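Filto Task Runner: Frequently Asked Questions

Last updated 16 March 2021

General

What is Filto?
Filto is the planning and control layer we use at Wirix for household manipulation tasks. It takes a task written as a list of steps, picks a motion skill for each step, checks the result, and moves on or retries. It does not include drivers for your hardware.

How does Filto relate to Ghiță?
Ghiță is the perception package. It finds doors, handles, rims and openings and reports where they are. Filto decides what to do with that information. You can run Ghiță alone, but Filto needs some source of poses and most users let Ghiță provide them.

Which tasks come with the release?
Seven, all from the laundry set. The pouring tasks are in the same folder and share its settings file.

Doors and handles

How does the planner deal with a round door?
It treats the door as one hinge and one grasp line along the rim. The hinge side is set in the appliance file. Once the gripper has the rim, the arm follows an arc instead of a straight path, and the controller gives way a little across the arc so that a hinge estimate that is slightly off does not load the wrist. With a stacked washer and dryer, list each door as its own object. If you list the stack as one appliance, the planner may choose the wrong door.
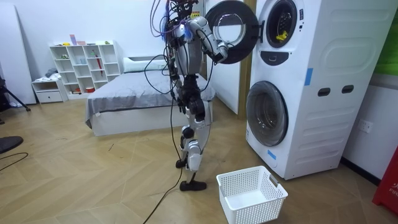
Why does the door step end before the door is fully open?
The default goal is an opening wide enough for the next step. Set full_open to true if you want the whole swing. On a legged robot this often adds a step of the feet, so expect a longer plan.

Glass confuses my depth camera. What should I do?
Turn on rim_only in the Ghiță settings. Depth points inside the rim are then thrown away and the door is fitted from its ring. This works best when the ring is darker than the housing. For clear glass with no ring, enter the size by hand.

Can the robot walk and hold the door at the same time?
Yes, but the foot planner and the arm controller must use the same clock. A drift of more than 5 ms between them causes the grasp to be dropped, and the log will say "grasp lost: stale base".

Does a basket on the floor count as an obstacle?
Yes, unless the task names it as a target. Objects low on the floor are only seen if the lower edge of the map is set to zero. Older settings files have it higher, and feet will be placed without regard to anything under that height.

Pouring

Can Filto pour from a clear container?
Yes. The pour skill does not try to see the liquid level. It uses the container model, the grasp pose and the tilt angle, and moves the lip to a point over the target. You need to supply a model with the lip marked.

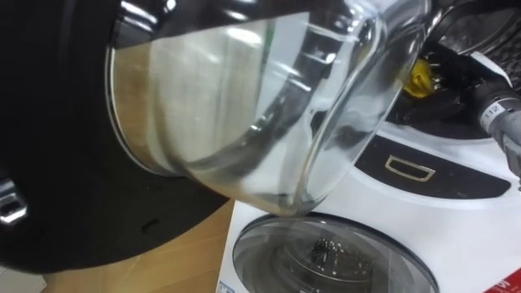 Glass jug tilted toward the top of the miniature washing machine, held in the gripper.

How close should the lip be to the target?
The default gap is 50 mm. Small targets need less. Change lip_gap in the task file, not in the skill file, or the change will apply to every pour.

The tilt is jerky. Is that a planning problem?
Usually it is a rate problem. The tilt controller expects commands at 200 Hz. Check the rate with the monitor tool before you change any gains.

Logs and support

Where do recordings go?
Into the runs folder, one subfolder per attempt. Failed attempts are kept. Turn on auto_trim if disk space is short.

Can I replay a run without a robot?
Yes. Use the replay command with the path to the subfolder. Camera data and joint data are played back together, and you can swap in a different version of Ghiță to compare its output.

When will the Mudidton simulator be supported?
We plan to release the bridge in June. It will cover doors first. Pouring will come in a later version.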